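Thread on the gripper fault that cost us most of the Seda folding set. Writing it up so the next person doesn't lose a week to it.

We collect cloth handling with hand-held grippers, two per person. In September Bogdan Makowska noticed the left and right tools disagreed on jaw width. Trigger fully released, one logged open, the other logged 3 mm short of open.

Small error, but it drifts. After 142 recordings in one session the short reading had grown to 7 mm. The arm at Erkside then replayed those runs and closed on nothing, or closed early and dragged the cloth off the table.

One replay pushed a jaw into the tabletop hard enough to trip the force limit. No one was near it. We stopped all replays that afternoon.
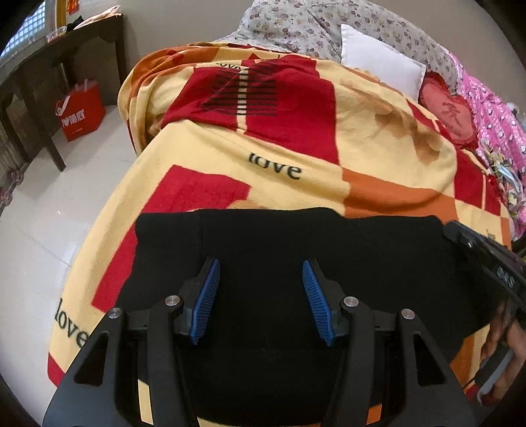
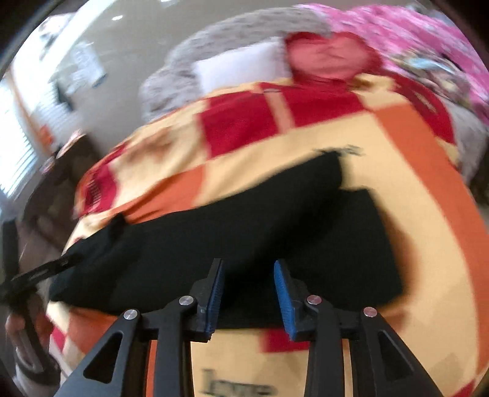
Black fabric on the patchwork blanket, jaws open in both.

Cause: the width sensor sits on a clamp, and the clamp screw backs out with repeated squeezing. The jaws themselves move fine, so the person holding the tool feels nothing wrong.

Manance sent new clamps with a locking washer. We ran one for 2000 open-close cycles on the bench and the reading held.

What we changed: full open and full close at the start and end of every recording – if the two readings don't match, the recording is thrown out. Clamp screws get a paint mark so you can see if they've turned.

The Tautahi set was recorded with the same old clamps. Bogdan is rechecking it now. Please don't train on it until he posts the list of good runs.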